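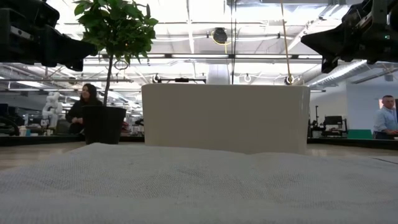
Wamside's last commercial laundry will stay open after a buyer came forward for the site on Skosach Road, the two companies said in a joint statement this morning.

Trakel Linen Service, which washes sheets, towels and tablecloths for hotels and restaurants across the county, had told its 31 employees in January that it planned to close by the end of spring. The plant will now be taken over by Nasr Textile Care, a family company that already runs two smaller laundries in the region. All current staff have been offered jobs on their existing pay.

The price was not disclosed. Nasr said it would spend part of the summer replacing two of the older tunnel washers and the steam boiler, which has been the cause of most of the plant's shutdowns over the past two winters. The building itself is leased, and the new lease runs for six years.

Lizelle Ntuli, who has managed the Skosach Road plant for Trakel and will stay on under the new owner, said the announcement in January had been hard on the staff.

"We had people who started looking for work the same afternoon, and I didn't blame them," she said. "Four of them had already accepted other jobs. Two of those have asked to come back."

The laundry handles linen for 175 customers. The largest are hotels near the interstate, but most are small places - bed and breakfasts, barber shops, a few dental offices and the swim club. Several of the smaller customers had said they would have trouble finding another service, as the nearest laundry that takes orders under 25 pounds is more than an hour's drive away.

Nasr said it would keep the small-order service but change how it is priced. From July, customers will pay by weight with a minimum charge per pickup. Under the current system they pay by the piece, so a hand towel and a bath sheet are billed differently. Ntuli said customers who send mostly towels and napkins should see little change, while those with a lot of heavy bedding may pay somewhat more. Letters with the new rates will go out next month.

Pickup days will stay the same through the summer. The Trakel name will come off the trucks over the course of the year, and the walk-in counter at the front of the building, closed since last fall, will reopen with shorter hours. It will take comforters, blankets and table linen but will not offer dry cleaning.

The plant's water use has been a sore point with neighbors in past dry summers. Nasr said the replacement washers reuse rinse water and that it would share meter readings with the town once they are running. The town council is due to hear from the company at its June meeting, which starts at 7 p.m. and is open to the public.

Customers with linen currently at the plant do not need to do anything. Existing account numbers and the main phone number will carry over.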